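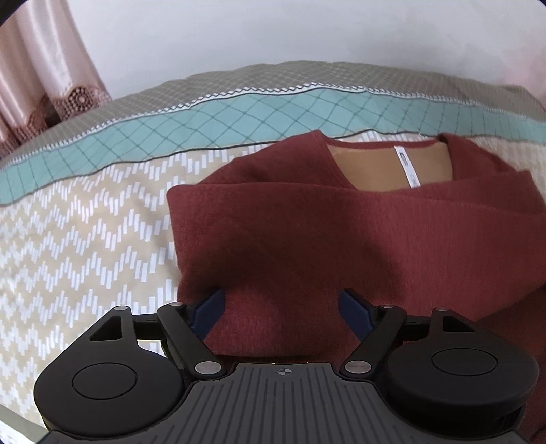

# Collecting fold demos you can train on

I've been recording clothes-folding demonstrations for a small imitation learning project called Bindico, and I threw away a lot of early data before I figured out what the policy cares about. So this is the routine I use now. It's written for a hand-held gripper with a camera on it, but most of it carries over to other setups.

**1. Calibrate first, every time.** I open and close the fingers a few times before the first take, slowly, all the way both ways. Skip it and your gripper width values drift, and you won't notice until training.

**2. Start each take with the fingers open.** Hold still for 2 seconds over the garment, then move. That little pause makes it so much easier to trim the clips later!

**3. Go for edges and folds.** A knit sweater is forgiving, but if you pinch in the middle of a panel you tend to grab two layers, or none. I come in low toward a folded edge and close slowly.
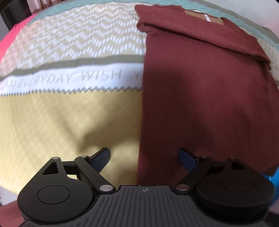 **4. Change the start pose between takes.** Shift the garment a little, turn it, fold it a bit sloppier. My first set was 200 takes with the sweater in nearly the same spot, and the policy basically memorized the bed (ugh). Patterned bedding is fine, by the way - just don't use the same sheet for everything.

**5. Keep the failures, but tag them.** I write "slip" or "double" in the notes column and leave them out of the first training run. Of my last 300 takes, 17 got tagged.

**6. Check your shadows.** The gripper darkens the cloth right where you're about to grab. I record some takes with the lamp on the other side of the room so the model sees both.

Once that's done I run the Jotham script to cut the clips and line up the timestamps. If it complains about missing poses, you probably moved too fast near the end - redo the take and keep going. Training settings are on the next page.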